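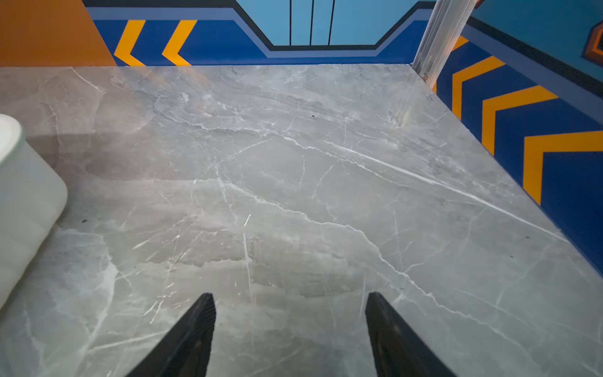 Gray marble pattern, white veins, burnt orange wall behind.

ORANGE, BLUE AND A LOT OF GRAY
Small rooms are getting loud again. Notes from a Monday at Staltgate.

By Mawuli Essien

Start with the gray. Everybody skips it. They walk in, they see orange, they see blue, they get their phones out. But the marble look is doing most of the work, and I spent longer staring at it than I'd planned to. Parking was up at 11. Didn't care.

It's a cool gray, middle of the range, cloudy in places. White veins going every which way. A long jagged one, a straighter one on the diagonal, then a mess of hairlines. Shiny enough that the wall color creeps in along the edges. Anything white you put down gets a soft pale ghost of itself next to it.

Mawuli Ametepe picked the colors. (Same first name, no relation, we've done the jokes.) He runs the two-person studio Skaswood and has been painting small spaces for Staltgate since April.

"People think gray is the safe bit," he told me over a very bad coffee. "Put it beside orange and it goes almost blue. Put it beside blue and it warms up. So you pick it last. I picked it first once. Had to redo everything."

How much redoing? $1170 worth, he said, and then asked me not to dwell on it.

The walls

Two colors, and they meet without any fuss. Orange on the left, a burnt one, more brick than traffic cone. Sky blue on the right. Thin black pinstripes over both, some straight up and down, some on a slant. Along the bottom of the blue there's a navy band with yellow-orange chevrons, and little hexagon badges outlined in orange.

Sounds like too much. I'd have said so too, on paper. But the stripes are thin, and the navy gives your eye somewhere to stop. Ametepe calls this his Zunular scheme and wont say where the name comes from. I asked twice.

He drew 62 versions of it. Most had a third wall color. One had green, "for about an hour."

The corners are plain silver aluminum posts, left bare. I like them a lot. Paint them orange and the whole thing turns into a toy box. Same goes for the white tray in the middle, a simple rectangle with nothing fancy about the color. White reads well on that gray.

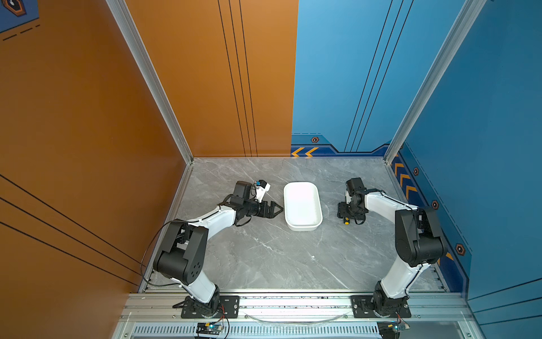
Trying it at home

Go smaller than you think. One corner, two colors. Ametepe budgets $180 for paint and tape on a first try, and he'd spend more of it on the tape.

Get the floor sample before the paint chips. Stand it up against the wall color, then lay it flat. Look at it at night to.

Keep the stripes thin. Pugh, the sign shop he uses, cuts them in vinyl, so a crooked one peels off and you go again.

Leave the metal alone.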